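Filed under: Research > Work & Automation
3 comments | 114 shares
We use cookies to improve your visit. Manage settings or Accept all.

4.2 What changed for the sorting staff

Interviews at the Lolov depot were short, mostly taken standing up between deliveries. Six staff on the produce and returns benches, two shifts. Notes only – no recordings, the depot asked us not to. So quotes below are close but not word for word.

Main finding, and it came up in every interview: the lifting went away and the checking grew. Before the Nirus rollout a sorter picked up an item, looked at it, put it in the right basket, done. After, the same person is watching a machine do it and stepping in when it stalls. Less sore in the shoulders. More tired in the head. One sorter called it "minding".

Pay grade did not move. Job title did, from sorter to cell attendant, and several were annoyed to hear it from the roster first. Training was two hours on the stop button and the tether, and nothing on how to tell a slow reach from a stuck one, wich is the call they make all day. The Aasen site gave longer training and we heard fewer complaints there, but its a smaller group and we would not lean on it.

Breaks also shifted. Used to be taken in pairs, now one at a time so the cell is never left alone. Staff minded this more than we expected. Talk at the bench was how new people learned the job.

Figure 3. Basket sorting with the humanoid unit, side view first, then two views over the table.
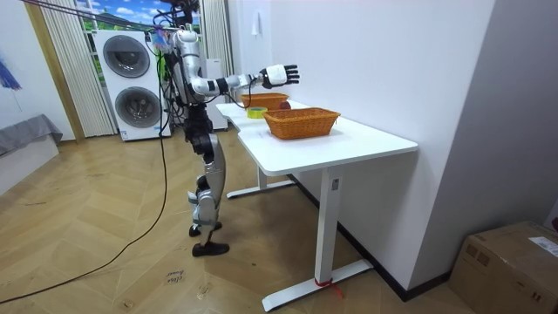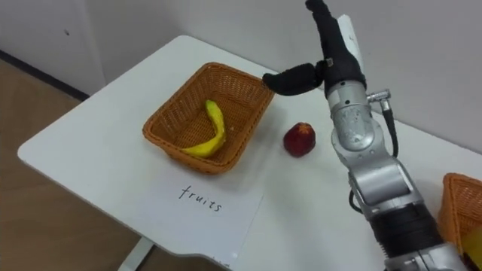
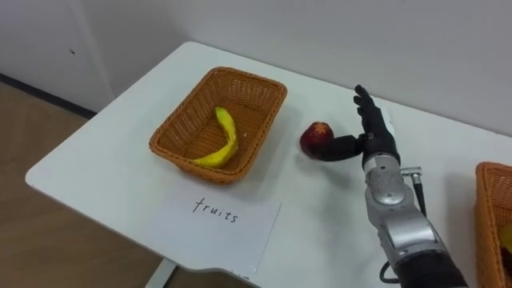 Labelling turned out to be the part of the job staff still felt they owned. At Lolov the attendants set up the categories themselves and argued over them, where at Aasen the list came down from head office. A handwritten sheet reading "fruits", placed in front of a basket as in the two table views of Figure 3, is the sort of thing an attendant can write, move or bin without asking anybody. Take that away and there is not much left to decide. Zereo, who supply the planning software, want printed codes in place of handwriting from July. Attendants were mostly against – slower to change, and one more thing to ask a supervisor for. We come back to this in section 5, with the error logs.

Get new papers by email. Sign up to our newsletter.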